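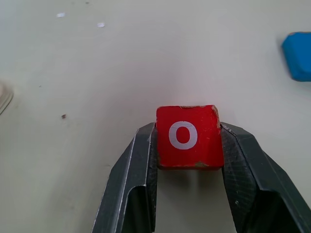
If a number hasn't come up for a long time, it has to be next, doesn't it? one reader wrote in to ask. A lot of grown-ups believe the same thing. The answer is no, and to see why, you need to know how a drawing works.

## What is a drawing?

A drawing is a way of picking a winner by chance. People get tickets. Each ticket has a number on it. At the end, a number is picked without anyone looking or choosing, and the person holding that ticket wins the prize.

A raffle is the simplest kind. At the Cundiment Fair every July there is a raffle for a bicycle. Last summer 879 tickets were sold. Every ticket had a matching stub, and all the stubs went into a big drum with a handle on the side. The drum was turned, a hand went in, and one stub came out.

If you had one ticket, you had 1 chance in 879. That means there was one stub that would make you the winner and 878 that would make somebody else the winner. With two tickets you would have had 2 chances in 879. That is twice as good, but it is still very small.

In a raffle like this one, somebody always wins, because only tickets that were sold go into the drum.

## What is a lottery?

A lottery works a little differently. In most lottery games the players pick their own numbers, or let a machine pick for them. Then the winning numbers are drawn. If no player has picked those numbers, no one wins the top prize. In some games the prize money is then saved and added to the next drawing. This is called a rollover.

Let's make up the rules for a very small lottery and call it Presus. There is one bag with eight balls in it, numbered 1 to 8. We draw a ball, write down its number, and put it back. Then we shake the bag and draw again. To win, you have to guess both numbers in the right order.

How many different results are there? The first ball can be any of eight. For each of those, the second ball can also be any of eight. So we multiply:

8 × 8 = 64

There are 64 possible results, and your guess is one of them. You have 1 chance in 64.

Real lotteries use more balls and draw more of them. Each extra ball makes the number of results much bigger, and in the largest games there are many millions. That is why most people who play never win the top prize, even if they play for their whole lives.

## Is a number ever "due"?

Back to the question. Suppose we play Presus for a whole afternoon and the 7 never comes out. It feels as if the 7 must be getting closer. But look at what happens before each draw: all eight balls are in the bag, and the bag is shaken. The 7 is one ball out of eight, just as it was the first time.

Balls have no memory. The 7 can't know that it has been left out — it's a ball. Its chance on the next draw is 1 in 8, the same as every other ball.

It works the other way too. If the 7 has just come out, it can come out again right away.

This mistake is so common that it has a name. It is called the gambler's fallacy. A fallacy is an idea that sounds right and is wrong.

## Are some numbers lucky?

No. Many people choose birthdays or a favorite number, and there's no harm in liking a number. It doesn't change the chance of that number being drawn. A guess of 3 and 3 in Presus is exactly as likely to win as a guess of 5 and 2, even though the first one looks odd.

## How is a drawing kept fair?

For a drawing to be fair, every ball or stub must have the same chance. Balls should be the same size and weight. Paper stubs should be folded the same way, or not folded at all. Everything must be mixed well, and the person drawing shouldn't be able to see inside. It also helps to hold the drawing where people can watch.

## Can children play?

Children aren't allowed to buy lottery tickets. The age limit depends on where you live. Tickets cost money, and most tickets win nothing, so people who play often usually spend more than they get back. If someone you know seems worried about money they have spent on tickets, you can talk to an adult you trust.

## Try it yourself

You don't need money for this. Write the numbers 1 to 8 on slips of paper and put them in a bag.

1. Guess a number and write it down.
2. Draw a slip without looking.
3. Write down what you got, then put the slip back and shake the bag.
4. Do this 64 times.

Count how often each number came up. You might expect every number to appear eight times. It almost never happens that way. When a class in Gireo tried it, the number 2 came up much more than the 5, and their bag was perfectly fair. Uneven results are a normal part of chance.

The Shenoy Library has a chart you can color in while you draw, one square for each slip. Graph paper works just as well.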